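Yurt trip log: README

Yurt is a plain-text log of one overlong motorhome trip, kept by me, Urmas Butkienė, and corrected by everyone who had to ride along. Yurt is also the name of the motorhome. It leaks in the same places a yurt would.

What's in it

trips.csv has one row per overnight stop, 131 in all, starting in May at Plendirden. The columns are stop, miles, fuel, campsite fee and mood. Mood runs from 1 to 8. The 8 was a free shower.

repairs.csv lists everything that fell off, with the date left blank if we noticed later. The awning has four rows to itself.

notes/ holds whatever I typed after dinner. Spelling is as found.

Known problems

Miles come from the dash odometer, which stuck for some 2000 miles after Markport. I filled the gap from fuel receipts and optimism – rows marked "est" are mostly the second.

Fees are in whatever currency we paid. Ieva Dambrauskienė started a conversion column and stopped at row 4.

Towing days are lumped in with driving days. If you want to know what the trailer cost us in fuel, so do I. 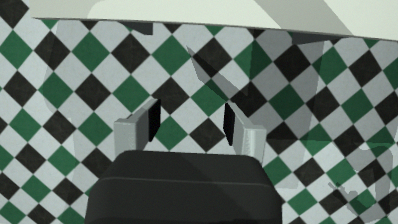
Tõnu Vanags writes that the mood scores for the mountain week are far too high and that he'd like his own column. It's on the list, under the awning.

Using it

Take what you like. If you plan a route from it, skip the ferry shortcut in notes/felteo.txt. Corrections go to me or Ülle Rebane, who answers her mail.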